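3.2 Outdoor tables as shared work places

The second group of observations comes from the courtyard in Hirkammont, where people carry their work outside in the warm months. We noted the objects left on each table at noon on Friday.

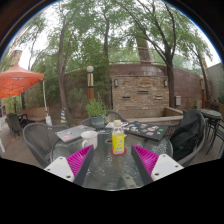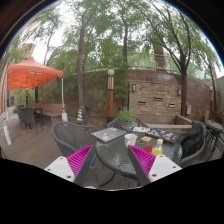

Figure 4. One round glass table in the courtyard, two views. Both show two closed laptops with stickers, a white mug and a bottle with yellow liquid.

Of the 92 tables in our sample, 29 held personal things and drinks together, as in Figure 4. The jacket over the back of a chair was coded as a sign of occupation, following the scheme we used in Grorau. Potted plants were coded as furniture and are not included in the object counts.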